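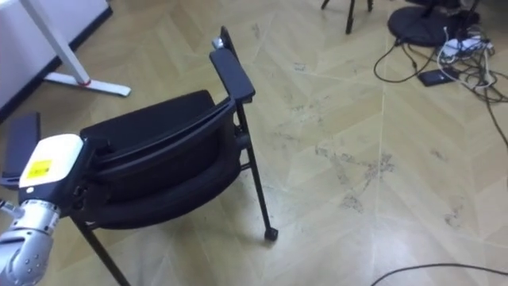

How to reupholster a padded chair seat

A worn seat pad is one of the easier upholstery jobs to do at home. If the frame is sound and the pad comes off with a few screws, you can have it finished in an afternoon with tools you probably own. I've written this for the ordinary sort of dining or office visitor chair, with a board, a slab of foam and a fabric cover stapled underneath.

Posted 1/13/26 by Rodrigo Barreto

What you'll need

Fabric, enough to cover the seat plus 12 cm on every side
Foam, if the old piece has gone flat
Polyester wadding
A staple gun and 6 mm staples
A tack lifter or an old flathead screwdriver
Pliers, scissors and a marker

I buy fabric from Kandico, who keep a bin of offcuts near the door. A chair seat rarely needs more than an offcut. Look for something sold as upholstery weight. Curtain fabric will wear through at the front edge by June. 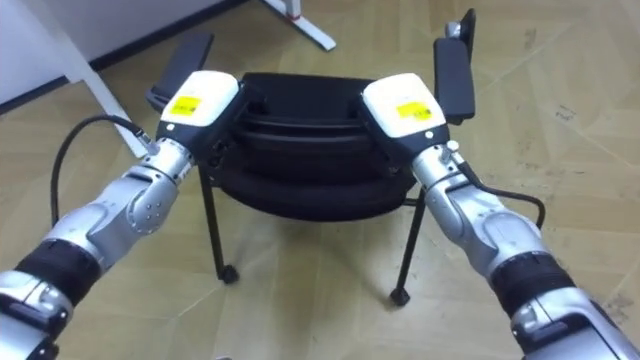 Reading time: 2 minutes

Taking the seat off

Turn the chair over on an old towel and find the screws. Most seats have four, one near each corner, and sometimes they are hidden under a thin black dust cover. Peel the cover back carefully if you want to use it again. Put the screws in a jar. If they aren't all the same length, tape each one to a bit of cardboard and write down where it came from, as a long screw in the wrong hole can come straight up through the board.

Stripping the old cover

Lever the staples up with the tack lifter and pull them with the pliers. There will be a lot of them. I took nearly 200 out of one seat, and it was the slowest part of the job by far. Wear glasses, and keep the old cover in one piece so you can use it as a pattern.

Check the board while it's bare. Small cracks can be filled with wood glue and clamped overnight. If it's crumbling around the screw holes, cut a new one from ply.

Foam and wadding

Press your thumb into the foam. If the dent stays, replace it. Trace the board onto the new foam and cut it with a bread knife, using long strokes. A medium-density foam from Gumard has held up well for me, though any decent foam shop will cut a piece to size while you wait.

Lay the wadding over the foam and trim it level with the bottom of the board. It softens the edges and stops the fabric from dragging.

Fitting the new cover

Lay the fabric face down, then the wadding, foam and board on top. Put one staple in the middle of each side, pulling the fabric firm – not so tight that the edge of the foam starts to curl. Turn it over and check that any pattern is straight. Then work out from the centre of each side, stopping 6 cm short of the corners.

For the corners, pull the point of the fabric in towards the middle and staple it. Fold the loose fabric on each side into a pleat and staple that too. Trim off the bulk, keep clear of the screw holes, and screw the seat back on by hand.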